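Grasp timing and thin objects: where the book task stands
Sep 19, 2019

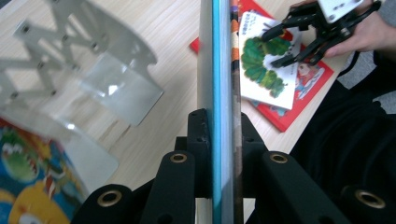 Most of the trouble in the two-handed book task comes from disagreement between the left and right streams. Each hand-held gripper records its own video and its own finger width, and each has its own clock. We had been aligning them once, at the start of a session, and trusting the offset from then on. Over a long session the offset drifts. By the end, the policy was being trained on a left hand that closed slightly before the right hand had cleared the way.

Şengül Şimşekoğlu reworked the alignment in June. Her version estimates the offset separately for every demonstration, using the finger-width signal from both sides and a short tap of the grippers against each other at the start. Demonstrations with no clean tap are thrown out. That cost us 142 of 3299, a loss I can live with.

We then trained two policies on the same kept demonstrations, one with the old session offset and one with the new offset per demonstration. Network, seed list and training length were the same. Picture books are a good test for this. They are thin, they slide over each other, and when one is held on edge a small error in closing time turns into a large error in angle.

The policy with the new offsets closed on the spine later and more consistently. It also stopped a habit we had blamed on the network, where one hand would start to lift while the other was still opening. Hüsnü Sarıgül had spent a good part of the summer trying to regularize that away. The loss curves for the two runs are nearly identical, so anyone choosing checkpoints by validation loss would have missed the difference.

Some things are still open. Stacked books remain poor, mainly when the lower cover is bigger than the upper one and the fingers catch its edge. We have not separated the effect of the new offsets from the effect of fixing the frame drops, as both went into the same build of Gusach. Canan Karakaya is rerunning the baseline with only the frame fix, at 2000 demonstrations and 5 seeds. I will post the table when her runs finish.

The alignment script is in the Gusach repository under tools. It expects finger width in millimeters.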